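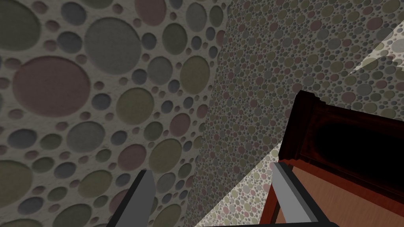 Chapter 7
When the Reach Falls Short

Faults are some of the best teachers in robotics, and this chapter is full of them! We begin with one that hid in plain sight for weeks. A team at Sellano was training a two-armed robot to pick small things off a shelf, and all of its practice took place inside a simulator called Wurkeo. After 2,000 practice runs the score looked splendid. Then someone sorted the runs by how hard the wrist had pushed, and 299 of them showed the arm pressing against the shelf before the fingers had closed on anything.

Why had the score missed it? The simulator counted a run as a success if the item ended up in the gripper, and it took no notice of what the arm had bumped on the way. A real shelf would have been scratched or shoved

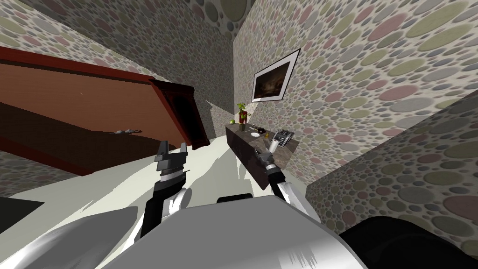 and a real wrist joint might well have been strained. In 76 of those runs the push was strong enough that a real machine should have cut its own power. Think about what that means for a person standing nearby with a hand on the shelf.

The cause was lovely in its plainness. The wrist had been swapped for a longer one in March, but the planner was still using the old length, so every path it drew passed a little too close to the front edge. The team put in the right figure and added a force limit that ends a run at once.
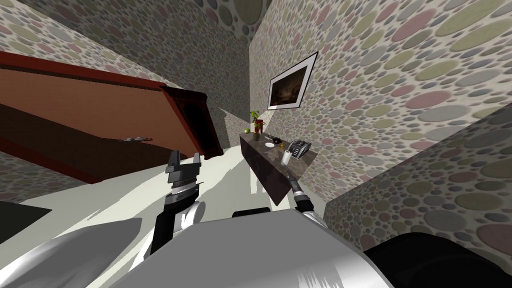 Figure 7.1 A two-armed robot at work in a simulated room, with its right wrist close to a white cup.

In this chapter you will learn to:
tell a fault from a failure
read a force log and find the first sign of contact
choose a sensible stopping limit for an arm
write a test that checks the path as well as the result

Before you start
Look back at your notes on joint angles from Chapter 5. You will need them for the Wivwood exercise in Section 7.2.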